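Trelley Robotics Lab Presents a Training Method That Teaches Robots to Select the Right Camera

SUDBY, 2024-09-26

Trelley, a research company in the field of robot learning, today announces the results of its study on simulated two-gripper manipulation. The method has the name Vorgate. It helps a robot policy to decide, at each moment of a task, which camera view is the most useful one. The simulator renders views of different kinds, and two of them are given in this release.

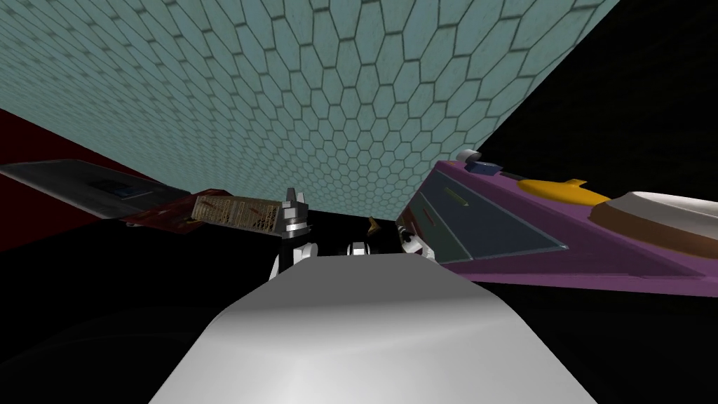
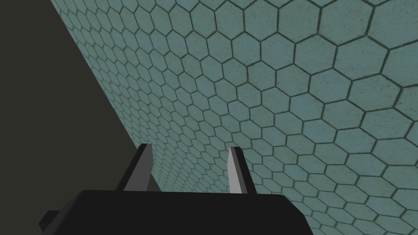

Renders from the simulator: a view over the white body of the robot with grippers and large objects, and a close view along the two open fingers of a gripper.

The problem

A robot with two grippers normally receives several video streams in the same time. The wide view gives the general position of the objects. The close view is better for the last part of the movement, when the fingers must come to the correct place. Many policies mix all streams with equal weight. In the opinion of the Trelley team, this makes the policy slow to learn, and it also makes the policy weak when one stream has little information. A close view can contain only floor pattern and fingers for a long part of an episode, and the network still spends its capacity on it.

The method

Vorgate adds a small gate network in front of the policy. The gate reads a reduced version of every stream and gives one weight to each. The weights can change at every control step. No labels from a person are needed, as the gate is trained together with the policy on the same demonstrations.

The training set has 2000 demonstrations, all of them made in simulation. The objects are large toy-like models with strong colors and irregular shapes, and the floor textures are changed between the episodes. Patterned floors were included on purpose. A repeated pattern, such as hexagonal tiles, gives many similar edges to the image encoder, and the earlier policies of the team often lost the position of the gripper on such a floor.

The results

The method was tested in 1000 new episodes with objects that were not in the training set. Vorgate finished 700 of them with success. The baseline policy, which has the same size and uses equal weights, finished 415. The biggest difference was found in the episodes with patterned floors.

"We expected that the gate would prefer the close view almost always," said Thoa Lò, lead researcher of the study. "But it goes back to the wide view more often than we thought, especially after a grasp has failed. For us this was the most interesting finding."

The team also reports the limits of the work. All tests were made in simulation, and no claim is made yet for real hardware. The policy still has difficulties with long objects when both grippers must lift at the same moment. In many of the failed episodes, one gripper closed too early and the object turned away.

Next steps

Trelley will continue the study together with Friesen, its partner for hardware. The tests with a real two-arm robot are planned to begin in March. The first of them will use the same type of objects, so that the numbers can be compared with the simulation.

"The simulation result is good, but our customers work with real parts," said Ghislain Cormier, director of research at Trelley. "We want to see how much of the improvement stays."

The technical report and the training code are available from Trelley on request. Journalists can also ask for further renders in full resolution.

About Trelley

Trelley develops learning methods for robot manipulation and has its office in Sudby. The company works with manufacturers and with research groups.

Press contact: Trelley, Communication Office, Sudby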